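Fareck導入評価 中間進捗報告

提出先:Gilmartin 事業開発部 Rosalie Rainer 様
提出元:Somen 宅内作業評価チーム
2023年10月26日

取り急ぎ中間まで。体裁は最終版で直します。数字は昨日締め、ログの再集計がまだ一部残り。

要点

・Fareckキット(グリッパー+手首カメラ+片付け用ソフト一式)、評価項目27のうち半分強を消化。遅れは小さい。
・把持は小物中心におおむね良好。柔らかい物、ロール状の物はまだ波あり。
・サポート契約の見積り、先方から未着。ここが今いちばん困っている点。
・追加予算の要求は今回なし。ただし交換用の指先パッドは買い足したい(後述)。
・中間時点での所見は「条件付きで継続」。購入判断は最終報告まで待っていただきたい。

経緯

ご承知のとおり、本評価は宅内の片付け補助サービス(仮称Sustska)にFareckをそのまま載せられるか、という話。自前で手先を起こすか、既製キットで始めるか。前回の打合せで、まず既製で行けるところまで行く、となった。期間は6週間。今回はその途中経過。

キット自体は10月頭に受領。開梱から初回動作まで9時間。カタログには半日と書いてあったので少し超過だが、うち大半はネットワーク設定で食った。機械側の組付けは素直。ねじの長さ違いが一箇所あり、先方に連絡して翌日には代替品が来た。対応は早い。

マニュアルは英語版のみ。和訳は部分的に社内で作成中。安全に関わる章だけ先に済ませた。残りは優先度低。

進捗:設置と校正

手首カメラの校正、標準手順で一通り完了。手順書の順番どおりにやると途中で一度戻る羽目になるので、順番を入れ替えた社内版を作成。これで作業者が変わっても同じ結果になる。校正値のずれは毎朝確認、いまのところ再校正は一回だけ。ケーブルを引っ掛けたのが原因で、キットの問題ではない。

指先は黒の標準品。細身なので狭い隙間に入れやすい。反面、視野の下側にいつも指が入るため、手前の物が隠れやすい。これは画像を見ていただくのが早い。

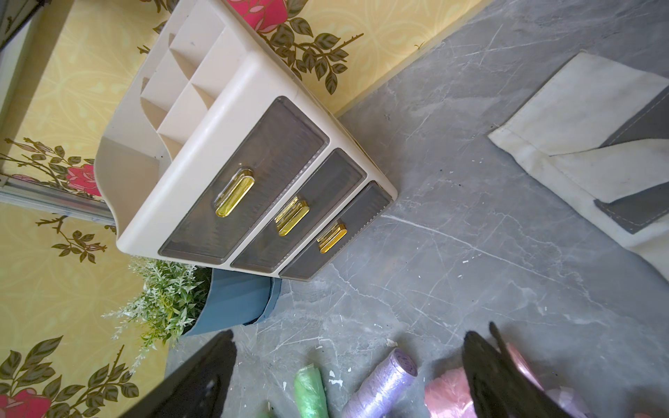

図1 手首カメラの視野。床のポリ袋ロールと卓上オーガナイザー、手前に左右の指。

図1の右の指、ピンクのロールに重なっている。この状態で物体検出がどう振る舞うかが評価の要点の一つ。標準設定では、指で一部隠れた物の輪郭が不安定になることがある。遮蔽マスクを有効にするとましになるが、今度は指のすぐ脇にある物を落とす。マスクの余白を狭くして折り合いをつけた。設定値はメーカーに送付済み、返答待ち。

床と壁の模様も効く。床は白い筋の入ったグレーの大理石調、壁紙はバラと葉の柄。どちらも検出にはやさしくない。初期設定のままだと壁の花を物体として拾うことがあり、作業領域を床面に限定する設定を入れて抑えた。宅内サービスを想定する以上、無地の背景だけで合格にしても意味が薄いので、柄ありの条件は最後まで残すつもり。

それと、床の白い細かい屑。掴む対象ではないが、深度側でノイズになる可能性あり。屑の有無で比較する項目を追加したい。項目数は増やさず、既存の照明条件の項目と入れ替えで。ご異論あれば一報ください。

進捗:把持と配置

対象物は硬い物、柔らかい物、巻物、引き出し類に分けて実施。

硬い物。問題少ない。縁のはっきりした樹脂製品は安定。オーガナイザー本体を動かす課題は、軸の傾きの推定が甘いと持ち上げで回る。二点目の接触を待ってから持ち上げる設定にしたら収まった。標準でオンにしておいてほしい機能。

柔らかい物。折り畳んだ布類が苦手。端を認識できれば摘まめるが、重なりの上の一枚だけ摘まんでしまい、ほどける。ソフト側に「布」モードがあるものの、ベータ扱いで挙動が読みにくい。現時点では課題として残す。サービス化の初期版では布類を対象外にする案も検討中。

巻物。ポリ袋のロール。掴めるが、転がる。指が触れた瞬間に逃げるケースが多く、接近速度を落として対応。色による差は今のところ見えていないが、件数が足りないので断定はしない。巻き終わりのフィルム端が指に貼り付いて離れない、という事象も出ている。パッド表面を変えて再試験する。

引き出し。取っ手に指を掛けて引く課題。長い取っ手はまず失敗しない。短い取っ手は位置合わせがシビアで、光沢面の反射で推定がずれることも。照明を斜めから当てると改善、ただし宅内で照明を選べるとは限らない。ここはソフト側の改善に期待したいところ。引いた後に本体ごと付いてくる問題は、キット以前に片手作業の限界なので、評価からは切り離して記録。

ソフトウェアについて

操作画面は整理されていて、慣れれば早い。教示の記録、再生、修正まで同じ画面でできるのは楽。一方、ログの書き出しが弱い。一件ずつしか落とせず、一括書き出しは上位ライセンスのみ。評価中だけ開放してもらえないか交渉したが、現時点で回答なし。やむを得ず簡単なスクリプトで回している。

更新は評価期間中に一度。更新後に把持力の初期値が変わっていて、半日ほど原因がわからず足が止まった。更新履歴には記載なし。指摘したところ、次版から記載するとの返事。再発防止のため、評価が終わるまでは版を固定する。

非常停止は物理ボタンと画面の両方。どちらも期待どおり。停止後の復帰手順がやや長いが、安全側に倒した設計と理解している。

遅れと課題

a)サポート契約見積り。依頼済み、未着。内訳(現地対応の有無、代替機の扱い)がないと総費用が出せない。Rainer様から一度先方の営業窓口に声をかけていただけると助かります。

b)指先パッドの消耗。想定より早い。手持ち残り4組。最終試験まで持たせるのは厳しいので追加発注したい。既存の消耗品枠内で収まる見込み。

c)布類の把持。前述のとおり。メーカーの改善予定が不明。ロードマップの開示を依頼中。

d)担当者の重複。校正と試験を同じ者がやっている日があり、その日の結果は別扱いで集計している。来週以降は分ける。

費用

当初枠内。超過なし。支出はキットの賃借料、消耗品、什器と小物の購入のみ。明細は別紙、経理側の締めに合わせて後送します。和訳作業の工数は社内負担とし、本件には計上しない。

今後の予定

・巻物の再試験(パッド変更後)
・遮蔽条件の残り項目。指で隠れる割合を段階的に変えて記録
・連続運転試験。発熱と位置ずれの確認
・屑の有無の比較(ご了承いただければ)
・自社開発案との費用比較表、たたき台作成

連続運転は夜間に組みたいが、立会いの手配がまだついていいない。決まり次第連絡。

所感

既製キットとしては良くできている。特に組付けと教示のしやすさは、自前で作った場合の工数を考えると大きい。弱いのは柔らかい物と、視野の下側が指で埋まる点。後者はカメラの取付角を変えれば多少逃げられるが、純正の取付具は角度固定。社外の金具を使うと保証がどうなるか、これも問い合わせ中。

Sustskaの初期版で扱う物を硬い物と引き出し類に絞るなら、現状でも試行には足りると見ている。巻物は再試験次第。布まで含めるなら、次の版を待つか、手先を別に用意するか。どちらにするかで費用が変わるので、最終報告では両案を並べます。

お願い事項(再掲)

・サポート契約見積りの件、先方への一声
・屑の比較項目への入れ替え、可否
・最終報告の形式。紙か、画面共有での説明か。動画を付けるなら後者が楽です

添付:評価項目一覧、設定値一覧、校正手順(社内版)。設定値一覧は更新前後の両方を載せてます、左列が旧版。

以上、不明点は都度ください。

Somen 宅内作業評価チーム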